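The quote from Ustora came back in August, and I've been putting off writing about it because I wanted to be less annoyed first. It hasn't worked, so here we go.

For anyone who missed the earlier posts: our small shop in Pendness does assembly work, mostly fiddly handheld stuff, and the question on the table is whether to buy a multi-fingered robot hand or stick with the dull parallel gripper we already know. My job is to put a number next to each option. I'm not the engineer. I'm the person who gets asked later why the money went where it went.

The hand by itself isn't the scary line. The scary part is everything hanging off it. The quote has 82 line items, and I read all of them over two evenings. There's a mounting adapter, a spare set of fingertips, a cable kit, a "commissioning package" with no hours listed, and a yearly software fee that starts small and has an asterisk beside it. The asterisk leads to a page that wasn't in the PDF. I asked for the page. I got a brochure.

Then there's simulation, which the sales side is very keen on. The pitch is that you try your tasks on a virtual copy of the hand before you spend anything serious, and I do like the sound of that. We got a trial license through Bustos, who resell the software, and I've spent more lunch breaks than I'd like to admit looking at a black gripper hanging on to a black handle with a white ball on the end. 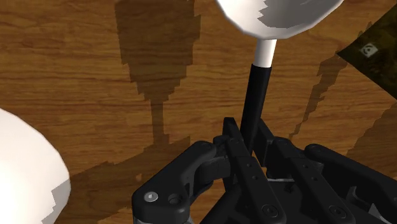

## What I can and can't budget from this

It looks good. The wood grain on the table is nicer than the wood grain on my desk. The shadows have stair-step edges, which I find sort of comforting, as a reminder that somebody made choices about what to compute and what to skip. I'd like a list of what else got skipped, and that's where the conversations with the vendor go quiet.

A handle held between two finger links on a screen tells me the shape is plausible. I can't get a replacement interval for fingertips out of it. I can't get downtime. I can't tell what happens to the grip after a month of our actual parts, which come in with oil on them and sometimes a bit of tape. Friction in the software is a setting. In our shop it depends on who opened the box.

So I've split the plan into stuff I believe and stuff I've been told.

**Stuff I believe:**

- The trial software runs on the workstation we own, no new graphics card needed.
- Training will eat 7 full days of one person's time, because the last new cell did.
- We'll need a safety review no matter which gripper we pick.

**Stuff I've been told:**

- The hand "covers" most of our tooling changes. (Which ones? Still waiting.)
- Work done in simulation will carry over to the real cell with "light tuning."
- The software fee "rarely" goes up.

None of the second list is going into the spreadsheet as savings. I've been through this before with the Rultum feeder, where we booked the labor savings in the first quarter and then paid overtime to stand next to it and unjam it. That feeder is still under a tarp by the loading door.

## Where the money stands

My current proposal is to hold back around $4000 for a rental period and an hourly rate for someone to set the thing up, and to put nothing toward a purchase this budget year. Ustora doesn't love renting. They offered a discount if we sign before the quarter closes, and I've noticed the discount is about the same size as the commissioning package.

If they agree to the rental, I want the same three jobs done in the software and then on the bench, with our parts, oil and all. Write down every drop. Write down every time a person has to reach in. If the two sets of notes look alike, I'll happily price the full package and eat some of what I've said in this post. If they don't, the parallel gripper stays and I still have most of a budget.

I've also asked for spare finger prices in writing — per finger, shipped, with lead time. No reply yet. The trial license runs out before the next planning meeting, and Bustos has already emailed about extending it.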